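The laundry, again

March 6, 2024. I was told this morning that a stacked washer and dryer would give me back half a room. I have paced that room out and I don't believe it. 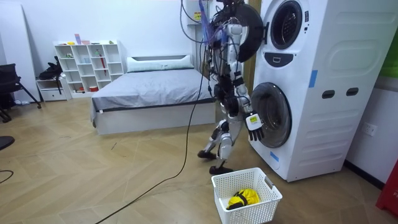 Lucimara Paiva wrote back within the hour that I was being a snob about it, that she has lived with a stack for two years in Mornirley and would never go back to having them side by side. You put the wash in at the bottom, you lift it up to the top, you shut the door, and where was the difficulty? She said I could fold things on the bed like everyone else.

Well, I don't fold things on the bed. I fold them on top of the dryer, because it is there and it is the right height, and with a stack the top of the dryer is somewhere up near the ceiling. So that is one worktop gone, and I'd have to buy a table to make up for it, and the table would stand in the half of a room I'd just been given back. I said this to Lucimara and she sent a single full stop.

The upper door is what bothers me. It's a great round thing, and when it's swung open it takes up a good deal of air at shoulder level. The lower one is at the right height for a basket on the floor, I grant that. A white plastic basket with holes in the sides and handles cut in the ends will sit nicely under the bottom door and you can drag the wash straight down into it. Then you have to pick the basket up, or leave it where it is and go up and down like somebody bobbing for apples, an armful at a time, dropping socks. I know which I'd do. I know where the socks would go too.

The man on the phone at Gkikas was very smooth about all this. Delivery free, taking the old pair away 46 pounds, and a fixing kit which he called optional and then spoke about for nine minutes. I asked him what happens when the bottom machine spins with the other one sitting on its head. He said customers report it is very quiet. I asked which customers. He said he would send me a leaflet.

The leaflet came by email before lunch. It says "reclaim your space" twice on the one page. There's nothing in it on how you reach the controls if you are my height, or how you clean behind the thing once it's pushed back against the wall with the plug down low behind it. I pulled our own washer out last May to get at the socket and it nearly finished me, and that was one machine with nothing on top of it.

Had soup. Did a dark wash while I was thinking about it, cold, the grey trousers and both the aprons. Hung the lot on the airer in the hall and didn't use the dryer at all, so perhaps the real question is whether I need a dryer. I'm not raising that with Lucimara. She'll say she told me so in Uvley, and she did, when we were looking at the flat and I said the cupboard was too shallow for anything.

Measured the cupboard again after tea. It is still too shallow. The door would have to come off, then there'd be a bare hinge post and a view of the machines from the kitchen table, and I'm to be pleased about that while I eat my toast.

I've told Gkikas I will ring them next week. I haven't said which day. The trousers were still damp at ten o'clock and I have moved them nearer the radiator, with the waistbands turned out.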